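Where Does the Power Go? My Month of Reading Meters

For my project I picked standby power, mostly since my dorm bill was driving me nuts. I read the meter at Quintana Hall every night for 30 days in May and wrote it all in a notebook (which I lost once - scary!).
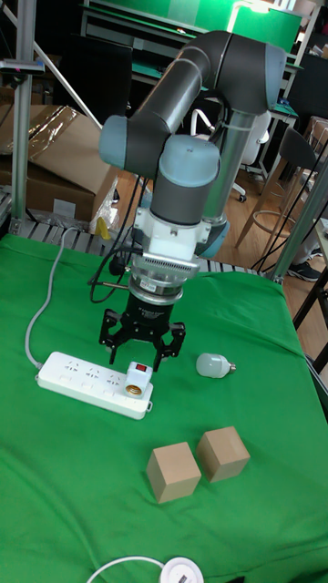 Gendolano

So, the results. The hall used 2,690 kilowatt-hours over the month, way more than I'd guessed. I borrowed a plug-in meter and went through 16 rooms, and in 11 of them the stuff left on overnight used more than the lights did. Old game consoles were the worst, then a mini fridge with a bad door seal. Phone chargers hardly showed up at all!

I tried to get people to switch things off at the wall before bed. Week one went great, week two not so much. 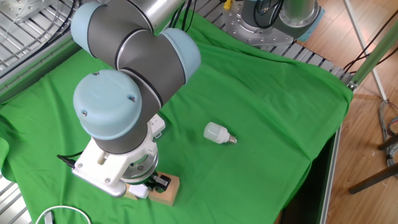 One reply on the class page said that I should have split the weekends out, as everyone in the hall goes home and the fridges keep running anyway. Fair point - I went back and my weekend readings were only a little lower. I'd like to do the Atico building next, if they'll let me near the meter.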